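Ticket: Bowl count wrong at episode end
Project: Haldane (two-arm tidying, fruit set)
Component: success scoring
Raised from: Plurkstead bench
Severity: medium, results table on hold

Summary

The scorer for the fruit task gives the wrong final count in 17 of the 250 evaluation episodes. All 17 were found by watching them through by hand. In every one the scorer reports fewer dark items in the bowl than a person does. It never reports more. The red items are sometimes missed as well, but this doesn't change the pass or fail result, as the pass rule for this run only looks at the dark ones.

We use the scorer output in two places, the success rate in the write-up and the filter that decides which episodes go back into training. The second one worries us more.

What we have tried so far

Restarted the scoring job. Same 17.
Scored the last frame only, then the last ten frames with a majority vote. Same 17 with the vote, slightly worse on the last frame only.
Raised the brightness on the stills before scoring. No change.
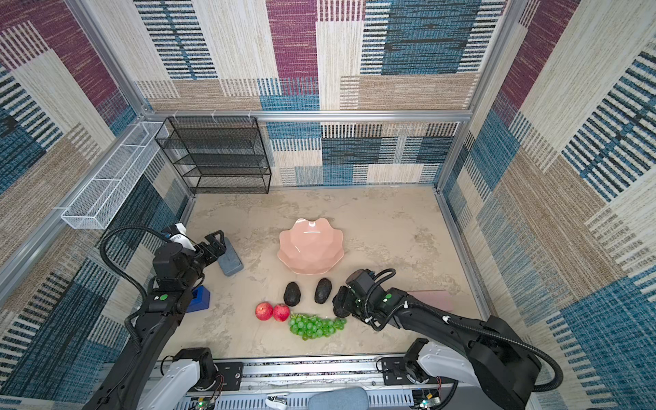 Scoring on the fixed view was chosen in October so that one method would do for every task on the bench. It gives no trouble with items out on the surface. With the fruit laid out like this, the two avocados have a small gap between them and the scorer boxes each one separately. It also gets the apples right even though they touch. So we don't think the detector has a problem with the fruit as such. The errors only come once things are in the bowl.

A still with the bowl in use is added below. The scorer gave two dark for it. The person checking gave three.
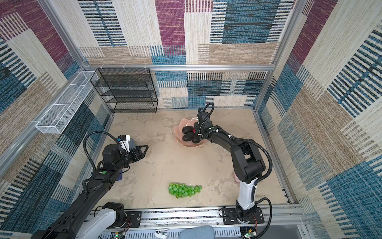
Reply from: Cirnham support desk
Added: 26/04/2018
Status changed: New to In progress

Thanks for the stills. We ran the second one here with the debug boxes on and got two dark as well. The item that is lost is the lowest one, furthest right in the group, where the right arm covers part of it. There is also a patch of red between the dark ones and the gripper, too small to pass the size limit, so the red is not counted at all.

Two things to check at your end.

1. Is the fixed view being scored with the arms still over the bowl? The script should wait for both arms to go back to rest. If the episode is cut on a timer it may never see them at rest.

2. Do you keep the wrist streams? If so, please send one with the fruit in the bowl.

Reply from: Plurkstead bench

1. Yes, it is cut on a timer. We had assumed the rest check was on. It is off in the config for this run, and we can't find a note of when it was switched off. For the evaluation episodes the timer is the only thing that ends them.

2. We keep them, at a lower frame rate. One attached.

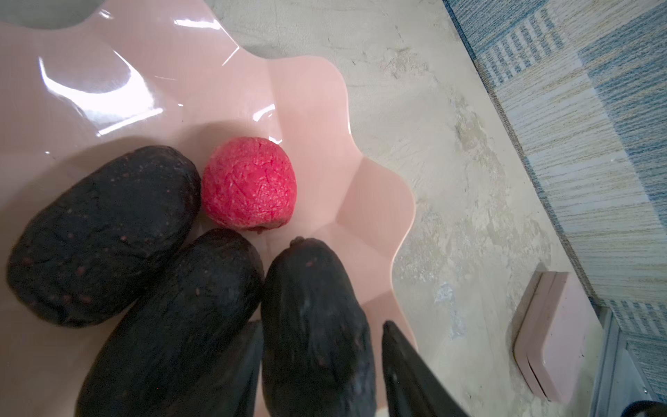
Right-hand dark fruit between the gripper fingers, two more beside it, red fruit behind.

Ran the scorer on this with the same settings and it gave one dark and one red. The three dark ones are touching and it puts one box round the lot. So moving to the wrist view without changing anything else would swap one error for another. The red comes out well, though, and it is whole in this view.

Reply from: Cirnham support desk

That is the overlap setting. It was tuned for fruit spread out on the surface. Please try 0.7 in place of 0.4, on wrist frames only, and leave the fixed view as it is.

It would also help to have a wrist frame taken from further off, with the whole group in sight.

Reply from: Plurkstead bench

Changed to 0.7. The frame above now gives three dark, one red. We then went through the stored wrist frames for one with the fingers open and clear of the fruit. The one below has two dark and one red in the bowl and scores correctly at both settings. The larger dark one is pressed against the other, so we had expected 0.4 to fail on it.
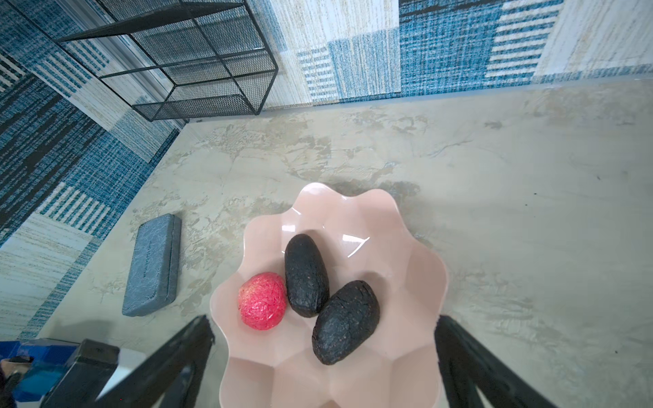

Agreed changes

Turn the rest check back on and keep the timer as a fallback only.
Score the bowl from the wrist frames with overlap 0.7. Use the fixed view for anything outside the bowl.
If the two views disagree on the bowl, mark the episode for a person to look at and keep it out of training until that is done.

Result after changes

Rescored all 250. Of the 17, 15 now match the hand count and two are marked for checking. No episode that was right before has become wrong.

Still to do

The training set has 2,980 episodes scored the old way. We will hand check 100 of them first, then decide whether to rescore the rest. The Wovport bench uses the same config file and needs the rest check looked at too. Ticket stays open until both are done.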